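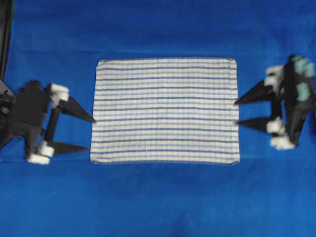 Section 4: Folding and Storing Your Towels

This section covers the striped kitchen towels in the Festton range. Read it through once before you fold the first load. The same steps apply to the plain towels, but those have no stripes to line up, so use the hems as your guide.

4.1 Before you start

Towels must be fully dry. A towel that feels cool along the hem needs more time on the line or in the dryer. The hem is thicker than the body and is the last part to dry.

You will need:
A flat surface larger than the open towel
A plain cloth to cover the surface
The Cavon storage bin or a drawer of similar depth

Cover the surface with a single cloth in one solid color. A dark or strong color makes the edges of a pale towel easy to see. Smooth the cover toward the sides until it stays flat. If it slides on a polished table, put a non-slip mat under it.

Note: Do not use a terry cloth cover. The loops catch on the towel and pull it out of line when you turn the edges over.

4.2 Laying out the towel

1. Shake the towel once, holding it by two corners.

2. Lay it on the cover with the long side facing you. The stripes should run from left to right.

3. Smooth from the center out to the left and right edges. Use the flat of your hand and light pressure.

4. Check the hems. One stitched hem should lie along the top and the other along the bottom.

5. Check the four corners. Corners tend to curl after washing. Turn any curled corner back and press it with a fingertip.

6. Look along the stripes. If they bend, the towel is stretched on one side. Lift the nearer edge, let it relax, and lay it down again.

A side edge may still lean a little when the stripes are straight. Woven cotton rarely dries to a perfect rectangle. Go by the stripes and leave the edge as it is.

Caution: Do not tug a corner to make the towel square. Repeated pulling weakens the overlock stitching at the hem.

4.3 Lifting a corner

Most uneven folds begin with a bad grip. If you take hold of too much cloth, the towel bunches and the crease ends up in the wrong place.

1. Pinch the very tip of the corner. Take only enough cloth to hold it securely.

2. Lift the corner straight up before moving it across. 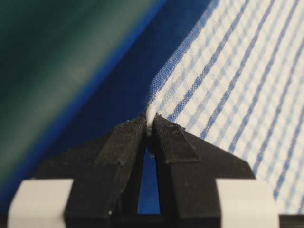
3. Keep the rest of the towel on the surface as long as you can. The weight of the cloth keeps the stripes from twisting.

4. Lower the corner onto its match and hold it there for a moment before letting go.

If two people are folding, each takes one corner of the same edge and both lift together. One person can lift both corners at once with a hand on each.

Note: Pick lint off the hems as you go. New towels shed most in the first few washes, and the lint shows up clearly on a dark cover.

4.4 The three folds

First fold. Bring the bottom hem up to meet the top hem. The two hems should lie one on top of the other, with neither showing past the other. Smooth the new crease from the center outward.

Second fold. Bring the left edge over to the right edge. Match the corners first, then the stripes. Because the towel is now two layers thick, hold the lower layer still with your free hand while you carry the upper one across.

Third fold. Bring the folded edge over to the right once more. This gives a compact rectangle that fits the Cavon bin. For a shallow drawer, skip this fold and store the towel as it was after the second.

Press down with an open hand to let the air out. Do not iron the folded towel. Ironing sets the creases and they will not drop out when the towel is hung.

4.5 Checking an edge

When a fold will not sit flat, raise one edge of the towel and let the cloth hang. A twisted layer shows as stripes that wander or cross.
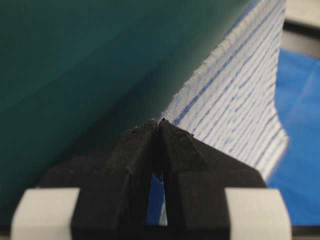 Fig. 4-3. Thin edge of a striped towel held at the fingertips.

Let the cloth settle, then lay it back down and repeat the fold that went wrong. There is no need to open the whole towel unless the first fold is off.

4.6 Storing

1. Stand the folded towels on edge in the bin with the creased side up.

2. Leave enough space to slide a hand in beside the last towel. A tightly packed bin leaves hard creases.

3. Put freshly washed towels at the back and take from the front.

4. Keep the bin away from the stove and out of direct sun. The blue stripes fade before the pale ground does.

Caution: Never store towels in a closed plastic bag. Trapped moisture causes odor and mildew spots.

For stain removal and washing temperatures, see Section 5. For the hanging rail, see the separate Durrani rail sheet.

Section revised 2025-11-21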